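Can a robot put the workshop away yet? I went to find out 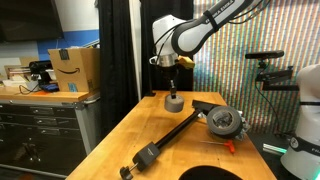 I've been asking everybody I meet the same question since November: when does a machine clean up after me? So I was pretty excited when Virgilio Panganiban let me spend a morning at Mositz, where he's trying to get robot arms to do the dull shop-floor stuff (clearing a bench, putting tools back, that kind of thing).

The short version: sort of! His team has a list of 23 chores, and he told me the arms manage 2 of them well enough that he'd leave the room. Picking up one solid item and setting it down somewhere else is fine, he says. Tape is a pain, cables are worse, and anything that folds or flops gives him a headache.

"People see it lift something and ask when it's doing their dishes," Panganiban told me. "I say, let me get through the hex keys first."

They've logged 4000 tries so far, and his goal is 80 percent on the whole list before Mositz shows the project to Undham, a parts shop that wants help on its night shift. I asked if he'd take one home in the meantime. He laughed and said his kitchen drawers would beat it in a minute. Mine too, so I'm still wiping my own counters for now.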